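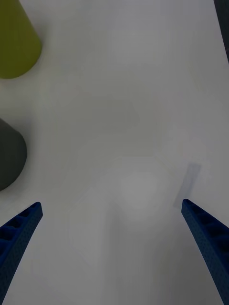
A white worktop with a smooth, matte finish, the type of surface covered by the new cleaning and layout guide.

Kinsella issues worktop guide for shared kitchens

15 May 2025

Kinsella, the housing services firm that runs shared kitchens at its Vaditz and Wirnska buildings, has issued a revised guide to the care and use of white matte worktops. The guide replaces separate sheets for the two sites and applies to every kitchen table and counter the company supplies.

The change follows a review of 639 maintenance requests filed by residents over the past year. Surface marks were the largest single group. Most were rings left by cups and canisters, followed by dull spots where a strong cleaner had been left to stand. Scratches were less common and were found mainly near sinks and toasters.

Matte white surfaces do not show fingerprints as readily as gloss, but uneven wear is harder to correct. A gloss top can be polished over a wide area. On a matte top, polishing one spot leaves a shiny patch that stands out under a ceiling light. The guide therefore rules out polish, wax and abrasive powder of any kind.

Daily care is limited to a damp microfiber cloth and a small amount of dish soap. The cloth is drawn in straight passes from one side to the other, then the surface is rinsed and dried. For coffee and tea rings, the guide allows a paste of baking soda and water, left on for 3 minutes and wiped away without pressure. Bleach is not permitted at any strength.

The second part of the guide deals with layout. Cups, canisters and other items kept out permanently are to stand along one side of the table, with the middle left clear for work. Items with a rough base need a felt or cork pad. Residents are asked to lift objects when moving them, and to wipe under standing items once a week.

Lighting is covered in a short section intended for inspection staff. Soft shadows and gradual changes in brightness on a white top are often logged as stains. Under the new procedure, a suspected mark must be viewed from two sides, with nearby objects moved away, before it is entered as damage. In the review, 14 requests were closed on a second visit after the reported mark could not be found.

The guide will be posted in all kitchens at both sites. Kinsella said it covers 2,179 residents in total. Printed copies will be available at the front desks, and a large-print edition is in preparation.

Replacement tops will continue to be supplied by Corley. The finish is unchanged, so a new section can be fitted beside an older one, although a slight difference in tone may be visible for the first few months. Repairs to chipped edges will be handled by the site teams and should not be attempted with filler sold for gloss counters.

The first inspections under the revised procedure are scheduled for September, starting with the Wirnska building.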